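Wrist view vs. overhead view when teleoperating a bin task

Forum: Teaching and Demonstration > Remote Control
11 replies, 1054 views

polance_bench
Posted Apr 24, 2020

We are recording demonstrations for a bin picking task by remote control. Two arms, parallel-jaw grippers, one operator at a time. The robot is set up with the Nivness teleop package, version we got with the arms.

My question is about what the operator should be looking at. We have an overhead view and a wrist view on each hand. Two of our operators drive almost entirely from the wrist view and the others will not touch it. The demonstrations look different depending on who did them. The wrist people come in straight and slow. The overhead people come in from the side and correct at the end. I have 117 demonstrations so far and I don't want to throw half of them out.

Has anyone settled on one or the other?

gripfan
Overhead only. The wrist view moves with the hand, so every small correction swings the whole room around. I got tired of it in an hour. Our people are the same.

nivitz_user
Disagree with gripfan. From overhead you can't judge the gap between the fingers when the hand is over the bin, because the hand is in the way. You end up guessing at the last few centimeters. We train everyone on the wrist view first and let them glance at the overhead for the approach.

How close together are your fingers when you start going down? If they are already nearly closed you are going to hit whatever is in there.

polance_bench
They start however the operator leaves them. I never set a rule for that. Right hand, wrist view, over the bin:

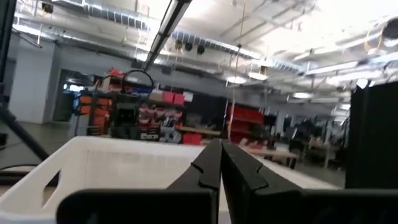
Right gripper over the white bin, fingers nearly closed

The black panel on the right side is part of the hand. It covers a good piece of the view and that is the main complaint from the overhead people.

nivitz_user
That is what I mean. I would make them open before they get to the rim. Put it in the written instructions and reject the demonstration if it isn't done. It is one more thing to remember but they pick it up in a day.

gripfan
The panel would bother me too. You lose that whole side. If there is a second arm working over there you would not know until they touched.

sorrel88
You don't need the right side for this. You need the fingertips and the near rim, and both are in view. I would worry more about the wall of the bin. We had one with holes in the sides, and a fingertip caught in a hole on the way out and dragged the bin across the table. Solid walls fixed it. If you have to keep this one, clamp it down.

polance_bench
It hasn't caught yet, but ours isn't clamped. I can do that.

handover_k
Different opinion. Leave the operators alone. If you are going to train on these, some variety in the approach is good for you. We forced one style on 100 demonstrations and the arm could only do the task from that one direction. Move the bin a little and it failed.

nivitz_user
Variety in where the bin sits, yes. Variety in whether the fingers are open, no. Those are separate things.

handover_k
Fine, I agree on the fingers. I still would not pick a view for them.

lowtorque
Has anyone tried guiding by hand for this instead? We have a Niskanen arm you can grab and move, and for bins I find it much faster than the remote. You feel the rim when you touch it.

gripfan
Only works if your own arm isn't in the overhead view the whole time. Ours was. We had to redo all of it.

polance_bench
We can't move ours by hand with the power on, so remote it is.

What I am going to do: fingers open before the rim, bin clamped, bin position changed every ten runs, operators use whichever view they like but write down which one. I will keep the old 117 and tag them by operator. The plan is to train on both groups separately in May and see if there is a difference.

sorrel88
Write down the finger opening at the start too, if the software logs it. Ours did and we didn't find the column until later.

polance_bench
It does. Column is there, I just checked.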